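Jotelow Puts the Lid Back On: Etumine Announces Plain Brown Box for the Nation's Loose Staplers

STESTTHORPE, July. Etumine, maker of cardboard goods for people who own too many small things, today announced Jotelow, a hinged-lid desk box that comes in one size and one color. The color is brown. The company considered others and got over it.

Jotelow is meant for the middle layer of office clutter: pencil cases, staplers, the cord that belongs to something. Each box arrives flat, folds together without glue, and holds one or two items with dignity. Customers who wish to put in more are free to try.
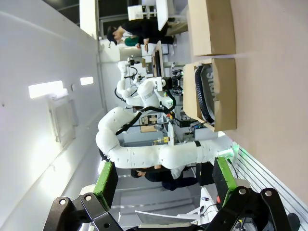 Open Jotelow boxes on a tabletop, one of them already occupied.

The design came out of a desk survey Etumine ran in its home town of Stestthorpe. The company asked 137 office workers to empty their top drawer onto a table and put back only what they could name. In 40 drawers there was a second stapler. In 5 there was a third, and its owners were not eager to discuss it.

"We had been designing for paper clips," the company said in a statement. "We were badly out of touch."

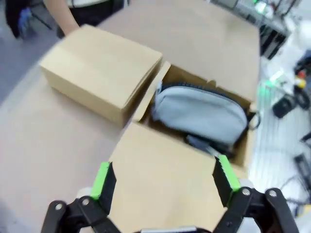

A zippered pouch in an open box, with a lidded box next to it.

The lid stays attached along one long side and folds back flat on the table, so it can't wander off to live with the lids of other boxes. With the lid closed, a Jotelow looks exactly like every other Jotelow. Etumine recommends a pencil.
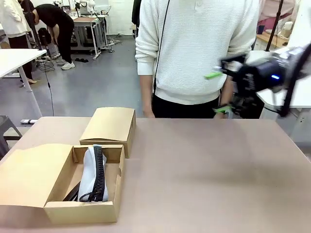 Lid back, contents in: one box open, one closed behind it.

Packing trials were run with Mnguni, the office supply dealer that will carry the range. Testers were given soft cases, staplers and as much table as they liked, and were asked to decide what went where. Opinions differed on whether a stapler should share with a pencil case or have a box to itself.
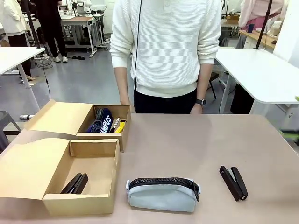
Etumine takes no side in the matter and will happily sell a second box to anyone who does. Mnguni will stock Jotelow singly and in cartons of 95, a number set by the size of the carton and open to no further explanation.

About Etumine
Etumine makes folding boxes, trays and dividers in Stestthorpe. Samples are available to the press on request and do not need to be returned. Please don't return them.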